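How to Speak at a County Board Meeting (and Enjoy It!)

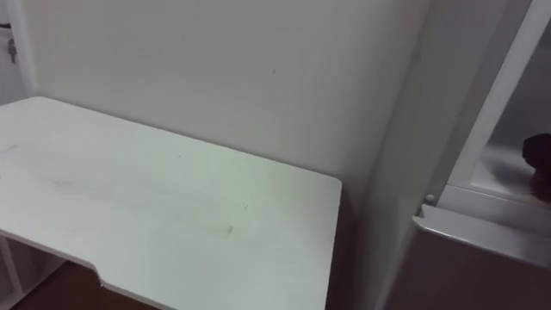
By Gorazd Yordanov
Filed under: Local Government, Getting Involved

I love public comment. Where else do you get two minutes with the people who write your county's rules? If a traffic safety item is coming up in Sekcombe, go say something!

Step 1. Find the agenda. The April packet ran to 717 pages, so search it by street name or ordinance number and write down the item number.

Step 2. Fill out a speaker slip before the item is called. One slip per item -- I once put two on the same slip and only got to speak on the first.

Step 3. Write it out. You can fit up to 400 words if you talk fast, but please don't talk fast. Open with your name, your neighborhood and whether you want a yes or a no vote.

Step 4. Tell them one thing you've seen yourself. The crosswalk on Dramani Road, say, at 5 p.m. They've already read the staff report, and your corner probably isn't in it.

Step 5. Hand your written copy to the clerk so it goes in the record. Then stay for the vote if you can -- it's a great feeling when a supervisor brings up your street!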